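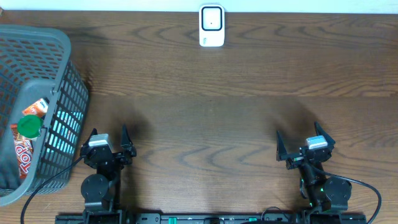
Table, basket, snacks. Kidthorpe pictures, finally

Quick gallery, sorry it took so long, been flat out since we got back to Prukbridge. Only a few words with each, I've still got the car to unpack.

For anyone new: we take the Kidthorpe hut every September, 17 of us this time, and the snack table is the bit everyone asks about. More than the walks, frankly.

The table. Brown wood, lovely wavy grain, goes right up to the white wall. Magdalini oiled it last year and has been on at us about mugs ever since. Use a mat pls.

Grey basket. The one with the holes in the sides. Lives on the left. Anything goes in, orange packets, whatever has a green lid, no system. Bronisława tried a system. Lasted one evening.

Little white gadget at the back by the wall. Leave it where it is please, it gets moved and then we're all hunting for it at bedtime.

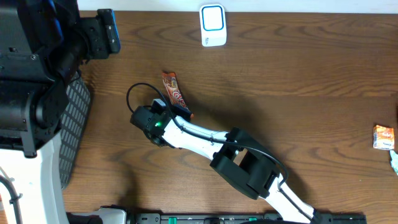
Chocolate in the orange wrapper. Out of the basket and on the table means up for grabs, that's the rule and always has been. If you want to save one put it in your own bag. Woo-jin lost two this way and complained all the way to the resevoir.

Next year's shopping: more chocolate, fewer crackers. We came home with 5 packets of crackers, unopened. Same brand as last time, same result. Also teabags, we ran out on the second morning and the shop at Barredo doesnt open till ten.

Money. Kitty is 12 pounds each again, to Taner, not me. He has the list.

More pictures when Bronisława sends hers over, she's got the walk up to the ridge and the one with the sheep. If you took any send them to me, small ones if poss, my inbox is nearly full.

Right, car.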